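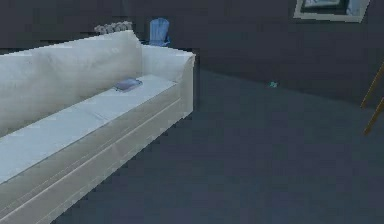

The living room in the simulator, with the long sofa and the little blue chair behind it.

Lab visit: Reria open day, Trestemmont, 14/10/2021

I'd been promising to write up the Reria visit and then sat on my notes, so apologies if you've been waiting on them! The short version is that I went to see home robots and spent most of the afternoon talking about paperwork, and I had a great time.

Reria rents the upper floor of the old Grevach building in Trestemmont (park behind it, the front lot is permit only and they mean it). They test navigation software for household machines, and nearly everything gets tried in simulated rooms before it goes anywhere near a real carpet. There were big screens along one side and we were allowed to wander up and ask whatever we liked.

What I came for was the rulebook. They call it the Chowdhury checklist, after the project it was first written for, and it covers what a run has to have before anyone is allowed to quote its result. The room file gets a version number. The starting position gets written down before the run, never filled in afterward. If someone nudges a chair, that's a new version, even if it's a tiny nudge. I asked whether people grumble about that last one and got a very loud yes from the back of the room.

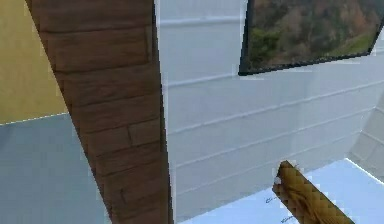 The part I scribbled the most about was how they handle failures. Every failed run stays in the log with a plain sentence saying what went wrong, and you can't delete it, you can only add a note. They had 3074 runs logged for the current release, and 1531 of those had been looked over by a second person. The goal is to get through the rest by November, which seemed pretty ambitious to me, but they know their own pace.

There's also a stop rule. Anyone, including whoever started last week, can halt a batch if a room looks wrong, and the batch doesn't restart until the person who stopped it signs off. I loved this one. At my old job you needed two managers and a form!

One visitor asked how much a simulated room can tell you about safety around real people, and the answer was refreshingly careful: it can rule a version out, but it can't clear one. A version that passes still goes to the slow-speed floor tests downstairs, with a person holding the stop button the whole time. We didn't get to see those, sadly, as the downstairs lab was closed to visitors. 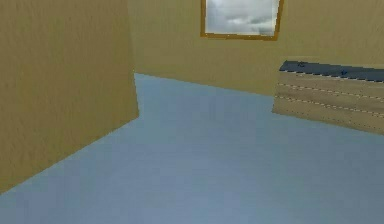
I also asked about viewpoints. Their rule is that a room gets checked from low down and off in the corners as well as from the middle, and the views are saved with the run so the reviewer sees the same thing the first person did. It sounds fussy until you've tried to argue over somebody else's screenshot.

The handout had the whole checklist on two pages. They printed 200 copies and were nearly out by the time I left, so grab one early if you go to the next open day. Coffee was fine, cookies were excellent, and the elevator is slow, so take the stairs if you can.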